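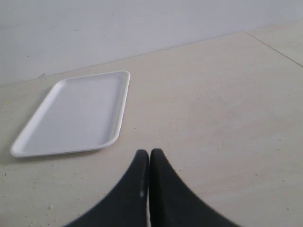

4. Why long-stay guests come back to the same site

We went into the interviews expecting to hear about price. Price came up, of course, but what people really wanted to talk about was their site: the angle of the afternoon sun, the pull of the slope toward the sewer connection, the neighbor's awning, the walk to the showers at six in the morning. It was a delight to listen to, and it changed the shape of this section, which we had planned as a short note on repeat bookings.

Our 45 households had all stayed at least one winter month at Bisen or at Fluvum, and every one of them had booked again for the following season. The two parks differ in ways that turned out to be very useful to us. Bisen lets returning guests hold the same site number with a deposit paid by March. Fluvum assigns sites on arrival by rig length, and a guest who wants a certain spot has to ask at the desk and hope. In spite of this, guests at Fluvum spoke about "our site" just as freely as those at Bisen, even when they had been placed three rows over from the year before.

4.1 What guests mean by "our site"

Lama Bitar carried out the household interviews, most of them outdoors under an awning, and coded them with the scheme from Section 3. The term "our site" was used in at least two senses. The first is the pad itself, with its number on the post. Guests who used it this way could tell us which breaker had been replaced and where the gravel pooled after rain (one couple had kept a notebook on drainage for years, and were kind enough to let us copy it). The second sense is wider and takes in the people nearby, the corner where the dogs meet, and the view when the door is open. A household could lose the pad and keep most of this.

We find this second sense the more exciting of the two, as it helps explain the Fluvum result. A guest moved within the same loop kept the same neighbors and the same walking route, and described the move as small. A guest moved across the main road described it as "starting over," though the hookups and the fee were identical. Distance as measured on the park map did a poor job of predicting which answer we would get. Crossing the road did a very good job.

Small household things also play a part in how a site comes to feel settled. The items guests set out on the first evening were often the same ones year after year, and several people unpacked them before leveling the rig! Demchenko's work on summer cottages reports much the same order of unpacking, and we were happy to see it hold up in winter parks.

Figure 2. Stuffed bear in a striped knitted sweater, with a metal bowl.

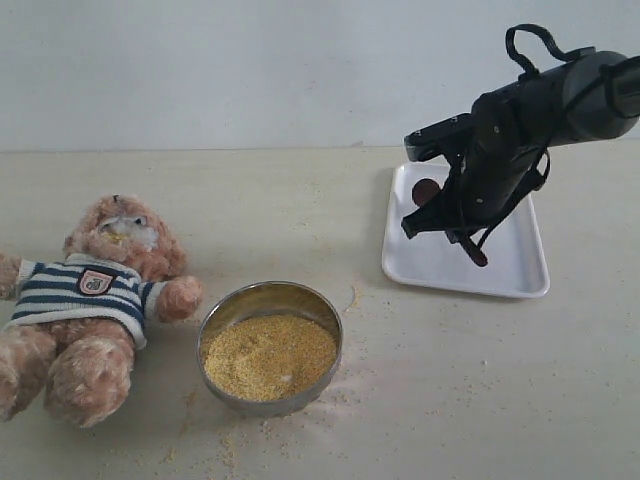
4.2 Booking rules and the feeling of a claim

The deposit rule at Bisen gave us a natural comparison. Returning guests there made up their minds early, and many told us they had settled the next winter before they had unhooked from this one. At Fluvum the decision came late, commonly within 90 days of arrival, and it came with a good deal of phoning between friends. Those calls deserve a study of their own. Groups worked out who would arrive first, who would talk to the desk, and which loop to ask for, and they did this with real skill.

The survey data point the same way. Of the roughly 1000 cards handed out at the two offices, the ones with written comments were the richest source we had on this question. Guests with a held site wrote about upkeep: a loose faucet, a low branch. Guests without one wrote about fairness, and wanted to know how the desk decided. A posted rule seems to turn attention toward the ground, while an unposted rule turns it toward the staff.

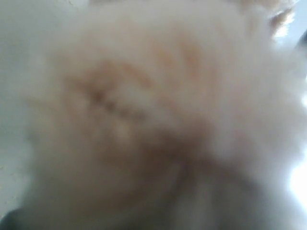

4.3 Limits

Both parks are in warm, dry places and fill up in winter, so we can't say how far these findings carry to summer parks or to short stays. Fledamance, which we had hoped to include as a third park, changed its booking system in the middle of our fieldwork, and we left its interviews out. We also spoke only with people who came back. Those who moved on to another park may have had an equally strong sense of place and a different reason for leaving it, and we would love to see someone track them down.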